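Birkett Bedroom Tidying Set
Data card, second revision

Summary
The Birkett set records one household activity: clearing soft toys from a made-up bed into a storage basket. It is maintained by Yuzhen Xiong and is intended for work on household objects, soft furnishings and the order in which people put things away. The set contains 300 episodes recorded in 18 bedrooms.

Contents
Each episode concerns a bed with a fitted sheet, a storage basket and a small group of plush toys. The toys are mostly fruit. Sheets are left as the household had them, and no attempt was made to smooth them before recording. Pillows remain at the head of the bed and are not to be labelled as items for tidying.

Item names
Annotators should use the plain name of the fruit, followed by the word "plush". Colour is entered in a separate field and should follow the toy, not the real fruit – a strawberry may be orange. Faces, leaves and stems belong to the toy and do not receive their own labels. Where a toy represents a cut fruit and the kind is uncertain, the entry is "half-fruit, plush", with any suggestion placed in the notes.
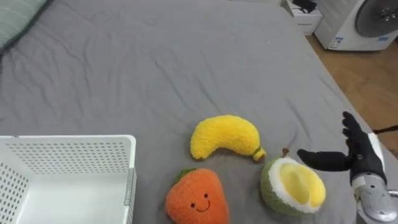
Jianhua Xia asked whether "half-fruit" ought to be divided into durian and melon, as buyers of plush toys would expect the distinction. The two names have been kept in the notes field for the present revision, and the matter will be considered again in December.

Baskets
Baskets are described by material, colour and wall pattern. A basket counts as empty only where its interior can be seen. Clips, bands and handles are recorded as parts of the basket.

Known limitations
Creased sheets can hide the lower edge of a small toy, and 7 episodes have been marked for this reason. Two bedrooms in the Brinholm group have patterned bedding, on which outlines are less reliable. Adult bedding predominates throughout.

Access
Requests for the full set should state the intended use and the name of the responsible department. Copies may not be passed on without written agreement.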